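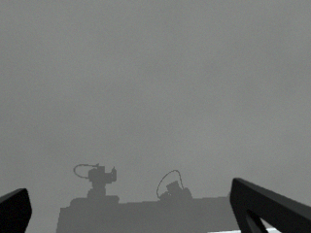
Simulated wrist view, gripper open, both objects on the platform under heavy haze.

Gripper drives through a cable loop in simulation: how to find and fix it

Last updated 28/06/2018

This page covers a fault we hit in the Nisach pick test, where the gripper closed on thin air and then passed straight through the cable loop on top of an object. The simulator reported no contact and the run was logged as clean. Run the same program on a real arm and you would snag a cable.

The steps assume the Oltard simulator with the Weerakoon gripper model. Menu names may differ in other versions.

1. Stop the run and reload the start pose

Don't try to debug while the arm is moving. Go back to the pose just before the approach, with the fingers open and one on each side of the view. Save it as a checkpoint. You will come back to it several times.

2. Check the haze setting

Our grayscale view had the fog turned up so far that the platform and both objects were close to the same gray. The loops showed only as thin, darker lines. The fingers stayed sharp, so the view looked fine at a glance. The detector dropped the loops and kept the bodies.

Open Scene, then Atmosphere, and set density to 2. Ours had been left at 13 after an August visibility test. Save and reload the checkpoint.

3. Turn on collision display

Press C in the scene window. Every part that can be touched gets an outline. In our scene the device on the left had an outline around its base and head and none around the loop. The lower object on the right had the same problem. The cables were drawn but had no collision shape at all, so fixing the haze would not have caught this on its own.

4. Add a shape to each cable

Select the cable, choose Add Collision, and pick Capsule Chain. Do not pick Convex Hull. A hull fills in the middle of the loop, and the planner will then treat the open space as solid. We used some 800 segments on the first try and the simulator slowed to a crawl. 202 for both loops together worked well.

5. Test the stop

Load the checkpoint and jog the right finger slowly into the nearer loop. You should get a contact warning and a stop. If you get the warning without the stop, open Safety and check that Halt on Contact covers the whole gripper. By default it covers only the fingertips.

6. Rerun the old program

Run the program that failed, unchanged. It should now stop at the cable. Only then edit the approach path.

Before you move to hardware

Repeat step 5 at the Brakbridge cell with the speed limit on and a spare cable in place of the real one. Keep a hand on the stop button.

Steps written by Celeste Vieira, checked by Mahmoud Ashour.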